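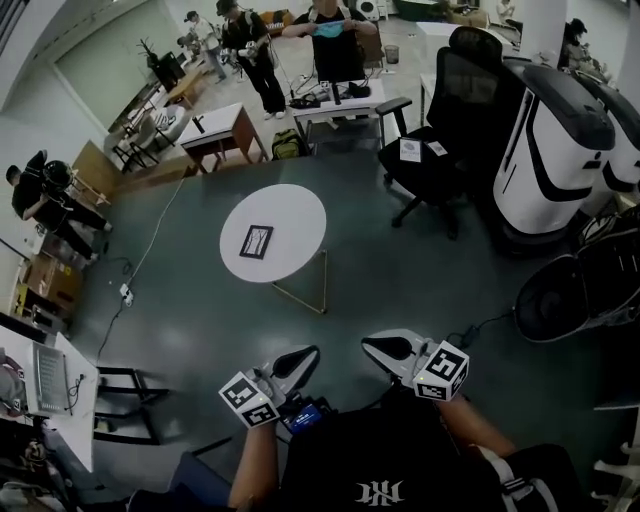

*By Irena Sadowski, Kiltuvari – 1/14/26*

## About Kiltuvari

Kiltuvari makes one product and offers one service around it. The product is Navness, a pair of hand-held grippers with which a person can record household work for the training of robots. The service is the recording itself, for customers who have a robot but not the people or the rooms.

We began in Borkowska, in the back part of a workshop for bicycle frames. Elżbieta Jakubowski had written her thesis on gripping soft materials, and I was repairing laboratory instruments. Our first gripper was too heavy and the fingers opened unevenly. We sold none of them, and I still keep one in my desk.

### How we work

The operator holds one gripper in each hand and does an ordinary task: folding a cloth, moving a picture from one table to another, putting shoes in order. On each wrist there is a marker cube, so that the position of the hand can be followed. The operator also wears a head camera, and carries the rest of the equipment on the back.

We prefer to have many people working in the same room. It is louder, and somebody will always want the same table as you, but homes and offices are also like this. A robot which has learned only from tidy corners has difficulties later. 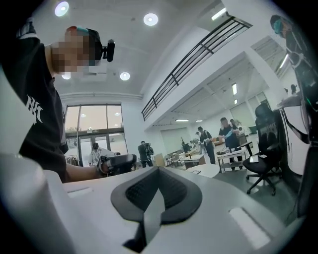

The fingers are the part we have changed most often. The present pads are of black rubber with a rough inner side, and they can be exchanged without tools. Customers from Landwood asked us for a narrower tip for cutlery and paper, and we expect to deliver this in April.

### What you can order

- **Navness Set** – 2 grippers, wrist cubes, head camera, backpack and spare pads.
- **Recording days** – our operators, 8 hours per day, in our rooms or in yours.
- **Training for your staff** – one day, for groups of up to eight people.

For a first order of recordings we recommend 400 repetitions of one task. Smaller orders are possible from 80 repetitions, but then we ask you to choose a simple task.

### Who we are

Elżbieta is responsible for the mechanical design and for everything that has to do with rubber. I take care of the customers, the contracts and the repairs. Our operators are employed by us and paid by the hour, also for the breaks. They are the first to try each new version, and their remarks are written down before we measure anything.

If you would like to visit us, please write some days before, so that a set is free for you to try. Used sets can be sent back to us for repair, also when the guarantee has ended.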